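Runberg Workshop – Bench and Stores Assistant (part-time)

Location: Runberg, Canoncombe site
Hours: 13 per week, early shift, 7 a.m. start
Start: June
Reference: 662

Cotumow runs a shared workshop in Canoncombe where members book space to build, repair and assemble things. We are hiring one part-time assistant to look after the stores and keep the main floor in working order. The job is hands-on and most of it is done standing.

What you will do

Put returned tools and parts back in their places at the start of the shift and note anything missing or damaged in the stores book.
Restock the shelving from deliveries. Heavy items go low, light items go high, labels face out.
Clear and wipe down shared work surfaces between bookings.
Sort offcuts into keep, offer and scrap. Members may take anything from the offer bin.
Check the lights at the start of each shift and report any that are out.
Sweep the main floor and the upper level. The walkway by the balcony railing has to stay clear at all times – nothing is stored there, even for an hour.
Show new members where things are kept. You will not be asked to teach or to supervise power tools.

What we need from you

You can lift boxes of up to 9 kg and go up and down stairs several times in a shift.
You can read a packing slip and check it against what came in.
You turn up on time. On early shifts you will be opening the building.
Workshop or stockroom experience helps but is not required. We will train you on Tu, the booking and stock system we use. Most people pick it up in a couple of shifts.

About the space

The workshop is on two levels, with a mezzanine over the shelving area. Walls and ceiling are painted white and the whole place is kept well lit, including under the mezzanine. We have 103 members at present. Early mornings are quiet and it gets busier from late morning on. There is a small kitchen for staff and members, and bike parking at the back.

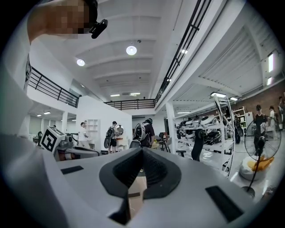
The Runberg workshop, with its white ceiling beams, round pendant lights and upper level.

Pay and conditions

Pay is hourly, on the Cotumow support staff scale, and the current rate is sent out with the application form. You get paid breaks, work gloves, an allowance for safety shoes and free workshop membership for as long as you work here. The first 9 weeks are a trial period for both sides. Extra hours come up when other staff are away – you can say no to them.

How to apply

Ask for a form at the front desk or through the contact page, and quote reference 662. Send it back with a short note on any work you have done that involved keeping a place in order, paid or unpaid. A resume is fine but we do not need one. Please list any mornings you can't work.

Applications close at 5 p.m. on the last working day of May. We will invite a few people in for a short visit, which includes a walk around both floors and a half-hour sorting task. If stairs or lifting are a concern, tell us on the form and we can talk about how the shift is set up.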